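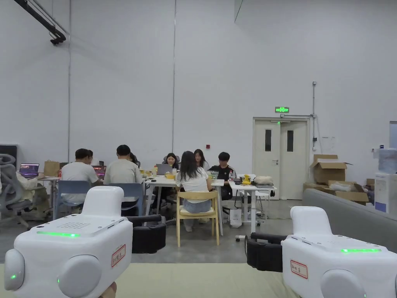

Two white handheld grippers over a pale green mat.

How does a cardboard box get so strong?

I love boxes. I've built forts out of them, and I once sat in one for a whole afternoon pretending it was a submarine! So when I got to visit the box factory in Flandmont, I had a lot of questions.

First, grab a scrap of cardboard and look at its edge. See the wiggly line in the middle? That wavy paper is called the fluting, and it's glued between two flat sheets called liners. A wave is made of lots of little arches, and arches are good at holding things up (think of bridges).

To make the waves, a big machine warms the paper with steam so it gets soft and bendy. Then the paper squeezes between two rollers with bumpy teeth, a bit like gears — and out comes the wiggle.

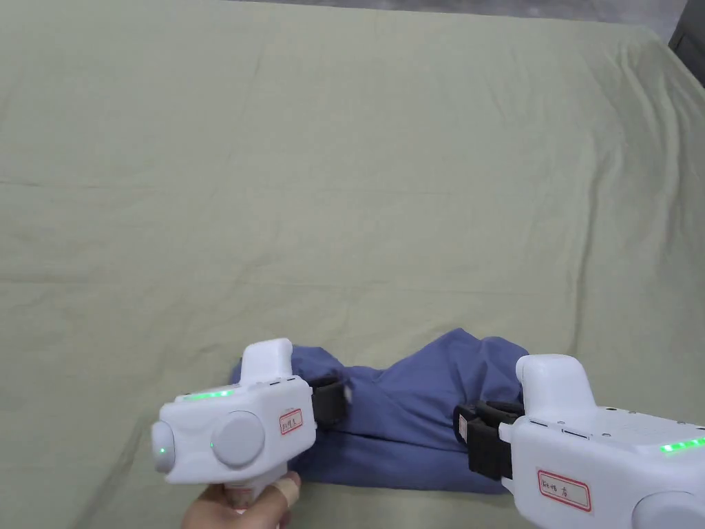
Next comes the glue, and it's mostly starch, the same stuff that's in corn and potatoes. It goes just on the tips of the waves, and then the flat paper gets pressed on. When I was there, the machine they call Nimus had made 1,761 boxes before lunch. They were hoping for 2,000!

The boxes leave the factory flat, so lots of them fit in one truck. Somebody folds them up later, when there's something to put inside.

Want to try it? Fold a sheet of paper back and forth like a fan, with 8 folds or more. Lay it across two cups and put a few coins on top. Now try it with a plain flat sheet and see which one sags first.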